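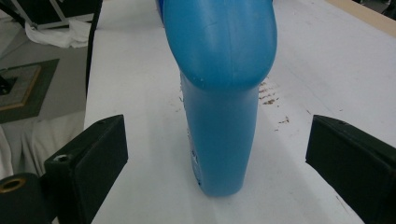
Fudeo Packing & Household Goods Club — Visits

So, the Ofori visit! I'd been asking to get us into the packing rooms at Ofori since August, and on Sunday seven of us finally piled into two cars and went. Abdul-Rahman Fiadzo met us at the side door with a tray of coffees (bless him) and a sign-in sheet that had clearly lived through a lot of other clubs.

The first stop was the storeroom, and I could have stayed there all morning. Shelves up to the ceiling, and every item they use for packing practice has its own card. Abdul-Rahman told us the list stood at 1,187 items, of which 172 are bottles. Bottles! He says they're the awkward ones, with the shoulders and the caps and the tall shapes that want to tip over the second you turn away. I packed gift baskets for a living for six years and I have never felt so understood.

We spent a good while on cartons too — he folds one flat and back up again faster than I can find the end of the tape. The Brondance cartons are his favorites for heavy stuff, the Polto ones he likes for anything going on a high shelf. I wrote all that down and then left my notebook in the car, so corrections are welcome.

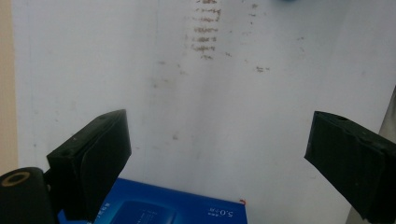
Table coverings turned into the big topic of the day, which I did not see coming. At home I pack straight onto the kitchen counter and wipe it down later, but they like a pale surface under everything so small items show up well. I liked that the white one had plainly seen some use, with brown smudges and little dashes running down it and a patch of speckles off to one side. Mine would look the same by lunchtime! We got into a whole debate over paper versus cloth (I'm cloth, always have been) and Abdul-Rahman let us go at it for a full 30 minutes before he steered us to the sandwiches.

Lunch was egg salad or cheese, and there were those little lemon cookies. Two of our group skipped dessert to go back and look at the shelves again. I did not skip dessert. 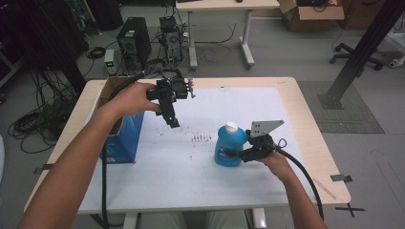
Setting up a table before you pack is a habit I've never had, and I came home wanting to be better at it. My way is to grab a box, grab the stuff, and hope. I'm going to copy the plain layout they had, with the sheet held down by dark tape, the open cardboard box over on the left and the blue bottle with the white cap standing up on the sheet. I tried it Sunday night with my own bathroom cabinet and only lost one cotton swab down the back of the radiator.

They've had over 152 visitors through this year, and there's room for another group from us if enough people want to go. Put your name on the list by the kettle, and say if you can drive. Parking is behind the building, and the second gate sticks, so give it a good shove.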